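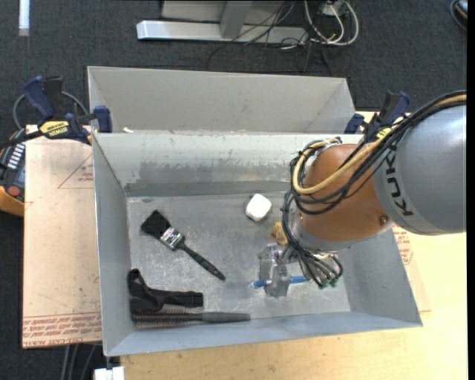
**No. 173**

December 2018

A sock, a paintbrush, a toothbrush and a hairbrush walk into a bin. I don't have the rest of the joke, but I have been living inside the setup for most of my adult life, so bear with me.

The subject this month is the miscellaneous container. Every home has one. In some houses it's a kitchen drawer, in some it's a laundry basket on top of the dryer, and in the apartment I had on Horwood Street it was the entire second bedroom. What matters is the membership policy, and there isn't one. Brushes get in easily. I don't know why brushes in particular, but three out of three kinds are represented up top (teeth, hair, walls) and I'd bet money that your own collection has at least two of them sharing space right now with something black and crumpled that may or may not be a sock.

I bring all this up because in June I wrote a post announcing that I was going to empty every miscellaneous container in the house by Christmas. Several of you wrote in to wish me luck in a tone I didn't care for. It's now December, so, a report.

**The hall bin**

Done. It took one evening. The contents were mostly gloves, dog leashes (we haven't had a dog since the old house) and takeout menus from Janis, the pizza place that closed and became a different pizza place. I kept one menu because their eggplant sub was important to me.

**The bathroom bin**

Done twice. The first time I just moved everything to the hall bin, which I had recently emptied and which looked like it wanted company. The second time I threw out the hotel shampoos, a travel toothbrush I'm fairly sure I used on bicycle parts, and a round hairbrush that had more hair in it than I currently have on my head.

About round hairbrushes. They are impossible to clean. I tried the soak, I tried the comb, I tried the seam ripper trick where you cut lengthwise along the bristles and peel it all off like a pelt. The seam ripper works fine if you have a strong stomach and a garage. Let the brush dry with the bristles facing down or the water sits in the base and you get a smell.

**The garage bin**

Not done. The garage bin is where paintbrushes go when I tell myself I'll wash them tomorrow. I pulled out 26 of them, and I'm a person who has painted maybe four rooms. Most were stiff enough to stir soup. I did the hot vinegar treatment on the better ones, meaning the ones with a metal ferrule that hadn't rusted, and got a few back to the point where they bend. The wide ones recover better than the little angled sash brushes, which cost more and give up sooner. I'll admit that I rinsed out one cheap wide brush with real tenderness and then remembered I'd bought it to put barbecue sauce on ribs.

So that's three or four good ones on a nail and the rest in the trash. Then I put the bin back on the shelf with "a few things" still at the bottom of it. I won't be taking questions about the few things.

**The sock situation**

I have a theory that the sock is what holds these collections together. Take out the sock and the rest looks like a selection of objects. Put it back and it looks like someone gave up. Our sock rule, since August, is that any single sock goes in a Trana box (the flat gray kind, 20 bucks for a set, lids sold separately because of course they are) and has until the end of the month to be claimed. Nothing has ever been claimed. The box is full. I've bought a second one.

**What's left**

The kitchen drawer, the one by the stove. The closet under the stairs. The trunk of the car, which my household considers a separate matter and I consider the garage bin with wheels. And a cardboard carton from the Lawal hardware store marked MISC in my own handwriting, taped shut through two moves, which I've shaken and which rattles. If it's 1,000 picture hooks I'll be pleased. If it's another paintbrush I'm taping it up again.

Revised deadline is June. Comments are open, be nice, and if anyone has a way to get dried latex out of the part of the bristles right up against the ferrule, I've tried the wire brush already. It's in the bin.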